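Bring back the deposit on takeaway tubs

Nadja Riedl
2020-08-30

The council in Grastside will decide in September whether to go on with the tub deposit it tried last winter. The papers for the meeting recommend letting it drop. I think that would be a mistake, and the reasons given for it are poor ones.

The scheme was simple. You bought your curry or your soup from one of 12 kitchens along Draston Road, paid a pound on top, and took it home in a tub with a lid that could go through a commercial dishwasher. You brought the tub back to any of the kitchens and got your pound. If you forgot, the pound stayed in the scheme and paid for another tub.

According to the council's own report, 1,918 tubs went out and most of them came back. The report spends one line on this and then four pages on what went wrong. Lids were the main trouble. People returned the tub and kept the lid, or returned it with somebody else's lid, which looked right until the tub was turned on its side. Two kitchens stopped taking part over it. Thilini Sultana, who runs the smaller of them, told me she was happy enough with the tubs but had a crate of bottoms by Christmas and nothing to close them with.

That is a real complaint. A kitchen at seven in the evening has no time to hunt for a lid. But it is a complaint about one detail of how the scheme was set up, and the detail can be changed. Pay 50p for the tub and 50p for the lid. Zumton did this after its first year and still has its scheme. Or use one size of lid for every tub, even if the small tubs have to be a bit wider than anyone would like. Neither idea appears in the report. 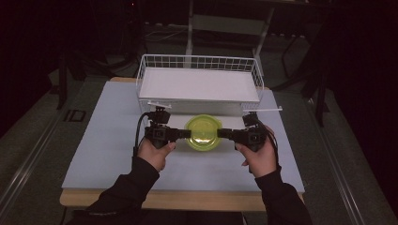
The second reason given is cost. The council put in money for washing and collection, and the report divides that sum by the number of tubs used over a few months to reach a price per meal that does look silly. Any service would look silly if you charged its whole setup to its first winter. The tubs are in a store room at the old Trummer works now. They have already been bought. The question for September is what it costs to keep using them, and on that the report gives no figure at all.

Nor does it say what we pay at present. Throwaway tubs are treated as if they were free. The kitchens buy them and put the price into the meal, and then we pay again through our council tax to have them picked up from the bins, the verges and the steps of the library. I asked the council for the cost of clearing food packaging from Draston Road alone and was told it isn't recorded separately. I don't see how you can call one thing too expensive when you haven't priced the other.

The third reason is this year. Plenty of places stopped taking back cups and containers in the spring, and I understood why. Nahuel Escobar, whose kitchen was the first to sign up, stopped taking tubs in March and I would have done the same. But his plates, forks and glasses have all gone back into use since July, washed in the same machine at the same heat. If the machine is good enough for a plate it is good enough for a tub.

There is one argument against the scheme that I take more seriously, and it came from a reader, Rahel Mösli, after my last piece on this. She wrote that a pound a tub is nothing to me and a fair bit to a family buying five meals with payday two days off. She is right. The deposit comes back, but only when you can get back to the shop, and people without a car or with small children go less often. I would let regular customers borrow tubs against a card, as the library does with books, and charge them only if nothing comes back after a month. It means more work at the counter. I still think it is better than having no scheme.

What I would ask of the councillors is modest. Run it for another full year, with the lids sorted out and the card in place, and record what the litter costs over the same months. If it still looks bad after that, I will say so on this page.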